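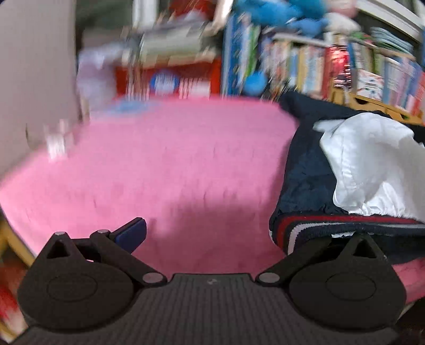 Según el soporte de Plamora, el olor a humedad en la ropa guardada viene casi siempre de los libros y del cartón que están al lado, y lo primero es separarlos. Me pidieron también escribir todo lo que hago, con orden, así que continúo en este mismo ticket.

Ticket 2.280
Asunto: olor a humedad en la ropa guardada junto a libros y cajas
Producto: bolsas absorbentes Solby, 500 g
Estado: abierto
Abierto el: 4 de mayo

Descripción del problema
Guardo ropa, libros y cajas en el mismo rincón, y está bastante lleno. La ropa sale limpia de la lavadora, la guardo bien seca y después de unos días huele a sótano. Lo noto más en las prendas oscuras. Las bolsas Solby están puestas según las instrucciones, pero el olor sigue.

Lo que ya probé antes de escribir
Lavé otra vez las prendas con vinagre blanco en el aclarado. El olor se fue y volvió.
Cambié las bolsas absorbentes por otras nuevas. La caja indica una duración de 20 semanas, y las anteriores todavía no habían llegado a este plazo.
Limpié la pared con un producto de la marca Naqvi. No vi manchas de moho, ni antes ni después.

Primera prueba (separar)
Saqué la ropa y la extendí. La prenda azul marino y la tela blanca las dejé sobre lo rosa, sin doblar. Los libros y las cajas se quedaron detrás, en su sitio. Cerré la puerta por la noche y dejé la ventana un poco abierta.
Resultado: por la mañana la tela blanca no olía a nada. La azul marino olía un poco, sobre todo en las costuras.

Segunda prueba (las cajas)
Olí las cajas una por una - perdonen el detalle, pero me lo pidieron. Las que tienen el fondo de cartón grueso huelen fuerte. Son las que compré en Jokbridge para la mudanza de julio, y estuvieron mucho tiempo en el garaje. Los libros huelen a papel viejo, lo cual me parece normal.

Respuesta del soporte
Le recomendamos retirar las cajas que estuvieron en el garaje y pasar su contenido a recipientes de plástico con tapa. Coloque una bolsa nueva entre los libros y la ropa, y no encima de la ropa. Espere 9 días antes de valorar el resultado.

Mi respuesta
De acuerdo. He tirado el cartón y he puesto la bolsa como ustedes dicen. Me quedan dos dudas: si la prenda azul marino se debe lavar otra vez antes de guardarla, y si los libros pueden quedarse en el mismo rincón o mejor los llevo al pasillo. Por favor, no cierren todavía el ticket.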